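**Demonstration Operators (part-time, on site)**
Wullgate Research Services, Stinska office
Posted January 29, 2022

Wullgate Research Services invites applications for part-time operators on the Zellow project, which teaches robots ordinary household tasks from human demonstrations. Operators perform short tasks at a table with a pair of hand-held grippers, and the recordings are used to train the robot. The project will collect 3,000 demonstrations by the end of August.
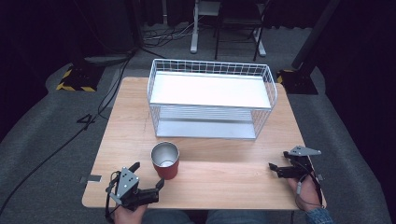
*Tabletop task with two hand-held grippers, a red tumbler and a wire storage basket.*

**Duties**

- Carry out each task as written on the task card, at a steady pace
- Return objects to their starting positions between recordings
- Report dropped objects and failed attempts to the shift lead

**Requirements**

- Age 18 or older, with full use of both hands
- Able to work seated for 80 minutes at a time
- Good spoken English; no technical background is needed

Shifts are offered on weekdays. New operators complete 2 days of paid training, which includes some 60 practice recordings. Operators who finish training may also apply for remote-control work on the same project.

To apply, send a résumé and a list of available hours to the Stinska office, marked "Zellow Operator." Applicants selected for a trial session will be contacted by email.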